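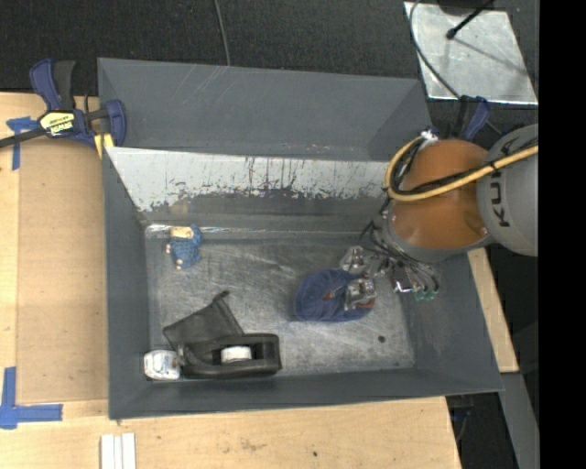

August 31, 2018

Spent the morning on the nursing home file instead of the thing I was supposed to be doing, so let the record show the thing I was supposed to be doing is still not done.

Background for whoever opens this notebook next: the state health office sends out infection inspection reports for long-term care homes, and we're trying to line those up with the death counts the homes send in themselves. Two sets of numbers, same buildings, same flu season. You'd think they would be on speaking terms.

The pull came to 2350 reports. Of those, 189 have a death count in the inspector's notes that doesn't match what the home reported. Most are off by one or two, which I can live with (transfers, a resident who died at the hospital and got logged there). A smaller pile is off by a lot more, and in every one of those I've read so far the home's number is the lower one. Funny how typos lean.

The hospital transfer rule is most of the trouble. If a resident gets sick in the home, rides to the hospital and dies there that night, the home may leave the death off its own form. The hospital counts it, but under the hospital's address. So the death is in the state total and missing from the home's total, and the governor's people can stand up and say the homes did fine last winter. Every piece of that statement is correct by the form. I read the form twice to be sure. Page 4, the footnote, in type meant for ants.

Tried to get the transfer records to fix this. Called the health office:

- first desk said it was the data desk's question
- data desk said it was legal's question
- legal said to put in a written request, and that the current wait is until December
- asked if that was this December. Long pause. "We'd expect so."

Request is written. Copy is in the blue folder with the other requests, where it can make friends.

Brandercombe is the odd one. It's a big home, over 900 admissions in the three years we have, and it reported zero flu deaths for last season. Zero. The inspector's visit in the same season mentions "residents lost during the outbreak," plural, no figure. The plan of correction that came after is mostly about hand soap dispensers. I've marked it red in the sheet. Please don't un-mark it because the color is ugly, as happened in the spring.

Sheet problems, mine:

1. Hồ County was dropped from the first merge because the script choked on the accent. Fixed by hand, needs a real fix.
2. Grornus is in there under its old name and its new name. Same building, same street number. Merged them, kept both names in column F.
3. Dates in the Hanar batch are day-first. I lost an hour to a outbreak that seemed to end before it began.

The press office also wrote back about last week's question on who signed off on the counting rule. Four paragraphs. They thank us for our interest, they take the safety of seniors very seriously, and the rule was adopted "following review." Whose review, following what, not stated. Sent the same question again with the words in a different order.

Next: rerun the match with Hồ back in, read the rest of the red pile, call the county clerk before lunch when they still pick up.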